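Clomley Half Marathon: support log
Posted 27/02/2020 by the results desk

We use cookies to remember your settings. Accept / Manage

Ticket: missing and wrong chip times, half marathon
Status: open, awaiting reply from Ostunico

Problem
Runners report no finish time, or a finish time earlier than their 10 km split. The results page lists 1,417 finishers. Of these, 43 have a split out of order and two have no start time at all.

Step 1. Checked the start mat
Start mat data was complete when read straight from the box. The two runners with no start time crossed outside the left edge of the mat, going by their own emails. Gun time has been entered for both and marked with a G.

Step 2. Checked the clocks
The 10 km box was set by hand and the finish box took its time from the network. Compared the two logs. The 10 km box was fast, but by the same amount all the way through, so it should have affected every runner and not 43. Corrected the offset anyway and reloaded. Still 43.

Step 3. Looked at the bib numbers
All 43 are above 675. Bibs up to 675 were posted out in October with the early entries. The rest were handed out at the sports hall on race morning, from a second batch of chips supplied by Jivard.

Step 4. Compared the chip list
The second batch was loaded from an old copy of the spreadsheet. Where a runner had swapped from the 10 km race to the half, the old copy still had the first chip against their name. The finish file used the new list and the split file used the old one.
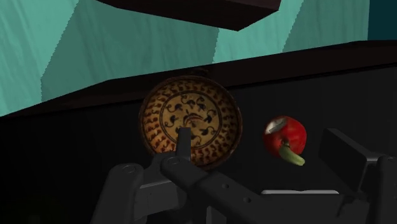
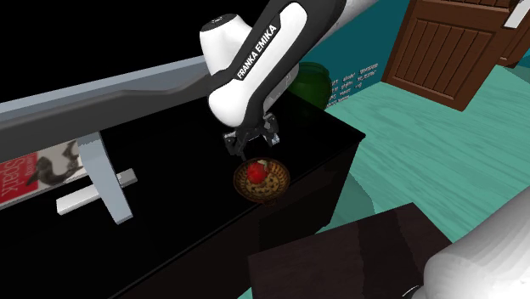 Step 5. Reloaded the split file with the new list
Result: 41 of the 43 now in order. The other two have a chip number that appears twice. Asked Ostunico to send the raw reads for both.

Step 6. Club standings
Najafi Harriers asked if the team result will change. It is held as provisional until step 5 is closed. Age group places have been worked out again and are on the results page.

If your time still looks wrong, reply with your bib number and the time on your own watch.

Comments (3)

hillrunner: Mine is fixed now, thanks. Still says 10 km on the certificate though.

Bib 702: I swapped races at the desk on the morning and was told it would sort itself out. Split is right now.

backofthepack: Will the G times count for the club championship?

Get race news by email. Enter your address to sign up.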